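Sorting the play kitchen without losing your Sunday

I put off our play kitchen for most of February. Everything lived in one big Ustex crate, and every game began with the whole lot being tipped on the floor! So I've changed how I do it, and I start by putting it all out on a white table where I can see it (toy fruit, pots, plate, colander, the lot).

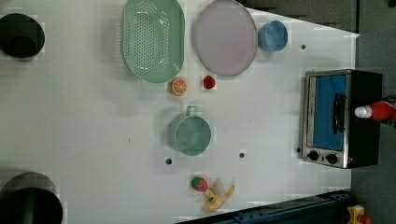

3 min read

First job is a wipe down. Warm water, a drop of washing-up liquid, a soft cloth. Colanders are the fiddly ones, so I use an old toothbrush on the holes and stand them on end to drain. Toy fruit gets a quick once-over and then a proper dry on a tea towel – don't put it away damp, it'll smell by the weekend.

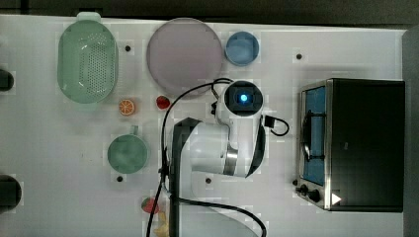 Next, sort by how it's played with. I used to put all the fruit together and all the crockery together, very tidy, and it lasted one afternoon. Now a plate, a cup and a few bits of food go in a shallow tray as a "café", and the pots go in another tray with whatever's for cooking. I found my trays in the Birance sale and they slide under the bed (bliss).

Soft things want their own bag. Mine's an old pillowcase, and it all goes in the wash on a cool cycle. Do check the label first, I've ruined a plush tomato that way. 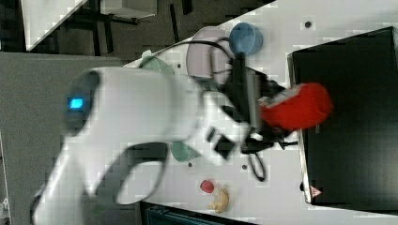

If you've got a toaster oven on the same table, unplug it and let it go stone cold before you start, and keep soft toys well away whenever it's on. Crumbs go in the bin before you bring the cloth anywhere near, otherwise you're just making paste.

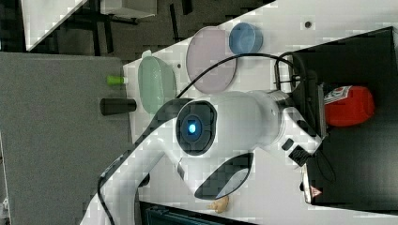
Bowls stack inside each other, biggest at the bottom, and small fruit can sit in the top one. I keep 16 bits of food out at a time and swap them over when they get boring. The rest goes on the top shelf in a lidded tub, with masking tape on the front saying what's inside.

Posted March 2020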